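From: Marlene Simard
To: derow-members list
Date: 08/02/2020
Subject: Re: Newsletter postage and the print run

Aliki Katsaros wrote:

> Can someone tell me how many copies we had printed last time and how many were mailed? The printer wants a number before he will quote. I also think we should ask members whether they still want paper. My neighbor gets two copies and reads neither.

Aliki,

We printed 1,602 and mailed 1,507. One went to each address on the list, and the extras went to the library and the front desk at Karamanlidis. I still have a box of them in my hall closet if anyone needs back issues.

The double copies are my fault. When Iraklis moved the addresses over to the new spreadsheet in November, I kept adding names to the old one. We merged the two later and I took out every match I could find, but "St." and "Street" count as different addresses to the computer. Send me your neighbor's name and I will fix it.

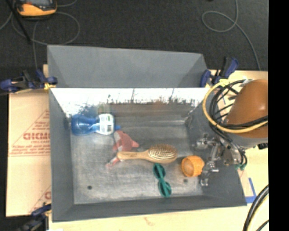

On asking members about paper, I am for it, but the card has to go out with the next issue and not as a separate mailing. Last time we sent a card by itself, 94 came back. That did not pay for the stamps.

If you need a figure for the printer today, ask him for two quotes, one at 1,602 again and one at 1,000. Get the price for the heavier cover too. Lefteris liked it and I didn't, so we may as well know what it costs.

Copy for the next issue should go to Apostolos and not to me. Please send it as plain text. He has to strip out the formatting by hand, and the bulb sale page took him most of an evening.

Marlene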